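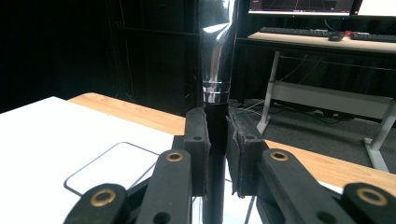

Henk Jacobs wrote:
> Feno are back with a 13-track album and I still can't find the tune.
> Umport had two good songs and quit. Why can't everyone?

Two? Umport had six, Henk - you left the hall before the encore to beat the parking line.

Give the Feno record until track 6. The drummer finally wakes up and the singer stops rhyming "fire" with itself. Latel pressed 511 copies on vinyl, so you have time to sulk before they sell out.

I'm still after the Fu split single from December, if anyone is tired of theirs.

Print this message | E-mail this message

Contact the list owner | Copyright remains with the posters | Back to top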